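Minutes, workshop meeting, Saturday, 10:30

Place: the shared workshop in Iltstead, small room upstairs. Five members were present. The minutes of the last meeting were accepted without changes.

**1. Hand-held grippers**

The left gripper closes well now. The right one still has play in the trigger, and we agreed to print the lever again with a thicker wall. The old Fluken springs stay in both until the new ones come.

**2. Recordings**

We have 591 recordings on the drive. After checking, 20 must be deleted, as the tracking was lost for too long. The others can be used for the first training of the Cukora arm. It was asked if we should wait for more data. Decision: we start with what we have.

**3. Cables and power**

The power supply from Brandão arrived with the wrong plug. It will be exchanged. Until then the arm runs only on the bench supply and at low speed.

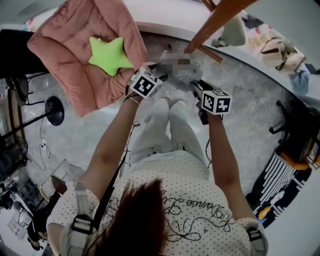 **4. Marker cubes**

Tracking depends on the cubes more than on the software, this was the opinion of most members. The long discussion was about their position. Each gripper carries one white cube with the black square patterns, and when both hands work close to the legs of a chair, one cube can easily hide behind the wood. We will try a mount that is 5 mm higher, first on the right side only. The printed patterns must be kept matte.

**5. To do before next meeting**

- print the lever and the higher mount
- delete the bad recordings and make a backup
- write to Brandão about the plug
- bring more screws M3, the box is almost empty

The meeting closed at 12:15. The next one is in October, same room. Whoever comes first, please open the window.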